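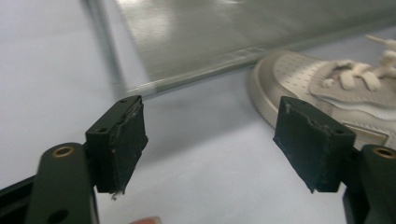

Brilden Two-Level Shoe Shelf: my review after a few months

Posted Oct 13, 2024 by Morfudd Lewis

OK so I have been looking for a small shoe shelf for ages. Our entry is a strip of floor between the front door and the stairs, and for years the system was that everyone kicked their shoes off and I tripped on them. I wanted something low, something with a top I could put mail on, and something that didn't look like it came out of a locker room. The Brilden was 34 dollars on sale, so I figured why not!

It comes flat, with the tubes in one bag and the hardware in another, and a folded sheet of drawings with no words on it at all. I put it together on the dining table (do this, your knees will thank you) and it went fine until the second set of rails, which look exactly like the first set but aren't. The holes sit a tiny bit closer to one end. I had to take two of them back off and flip them. If you're building one, lay all the rails side by side before you start and match up the holes. Also, leave every screw a little loose until the whole thing is standing, then go around and tighten. I did mine up tight as I went and ended up with a wobble, and had to undo the lot.

Once it was square it was solid. I leaned on the top with both hands and it didn't budge. My brother-in-law Demetrius has the Kemeys rack, the one with the plastic connectors, and his leans like a tired fence. The metal frame is worth the extra few bucks.

Now the part I care about, the lower level. How easy is it to get a pair in and out? Pretty easy, with one catch. Sneakers go in side by side from the front, no tilting, and you can push them right back. White and off-white shoes look great in there too, I have to say, kind of like a store display. 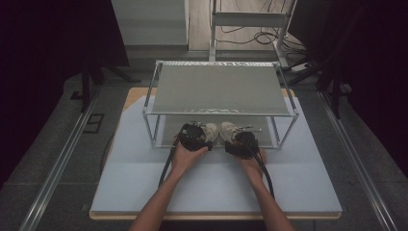 The catch is the front rail. If you come in from above, like you do when you're half asleep and late, you bang your knuckles on it. You need to get your hands down low and go in straight, holding each shoe by the side or the sole. I'm used to it now. My son Elis is not, and he tells me about it most mornings.

High-tops are a different story. My old pair of Gilosine ones will go in if I fold the ankles over, and I don't love doing that to them. Boots, forget it. Ours live on a tray next to the shelf and I've made my peace with that. If you mostly own boots this is the wrong thing for you, look for one with more height between the levels.

Cleaning is nothing much. The top wipes down with a damp cloth, and I pull the shelf out every couple of weeks and sweep under it. Grit does collect at the back corners of the lower level, and an old toothbrush gets it out. Back in February, when we had the Flerport rack, the road salt left white rings on everything, so I'll be curious how this one does over a winter. I'll come back and update.

A few odds and ends. The feet are hard and slippery on bare wood, so I stuck felt pads on mine. On carpet you wouldn't need them. The top is big enough for keys, mail and a small plant — I wouldn't go bigger than small. And the box I got was missing one end cap. I emailed and they sent me a little bag of them, no fuss, it took a week or so.

Would I buy it again? Yep, and I already did, there's one in the back hall now for garden shoes and slippers. Four stars. I'm holding back the fifth for the knuckle thing and for those rails that look the same and aren't.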